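# Why I still hold my Drundholm shares
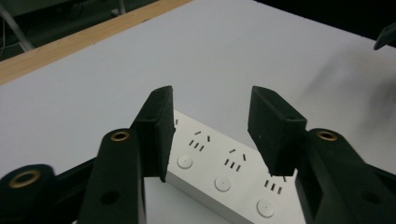 *White power strip on the table.*

Since November I have received the same question from three friends: do I still own Drundholm? Yes, I do. I have 218 shares, and I did not sell any of them after the bad week.

For those who do not follow the small industrial companies, Drundholm makes electrical parts for buildings, mostly switches and distribution boxes. It is not an exciting business. The price went down 15 percent in a few days when the company said that the order from Kustitz would move to next year. Many people on the forum wrote that the order is lost. I read the announcement two times and I did not find this word in it. The order is delayed, and the deposit stays with Drundholm.

My friend Gun-woo Won does not agree with me. He sold everything on the first morning and bought Ersoy with the money. His argument is that Ersoy pays a better dividend and has many small customers, so one late order cannot hurt it so much. I think this is a fair argument. But Ersoy also has a lot of debt, and a part of this debt must be renewed soon at a higher rate. When I asked him about it he said "we will see," and then we talked about his daughter's school for the rest of the lunch.

What I look at with Drundholm is the cash. The company has enough to pay its costs for a long time without a new loan. The margin was a little lower in the last report, mostly from the price of copper, and the management said it openly on the second page. I like when a company puts the bad number near the front.

There is one thing which worries me more than Kustitz. The company bought Dokedel two years ago, and I still cannot see in the reports how much Dokedel earns alone. It is mixed together with the service business. I wrote to the investor relations address and got a polite answer that had no number inside. If the next report is the same, I will maybe sell a part, but I have not decided how big.

Some readers asked about my own plan, so I write it down. I will not buy more before the report. If the price goes much lower without any new information, I can add around 200 euros from my monthly savings, not more. Drundholm is already my second biggest position and I sleep worse when one company becomes too large.

Please remember I am not a professional. I do this at the kitchen table on Saturday, with a spreadsheet which has 811 rows and at least one mistake that I did not find yet.

Next time I want to write about the withholding tax, as I finally got my refund form back. They want another signature.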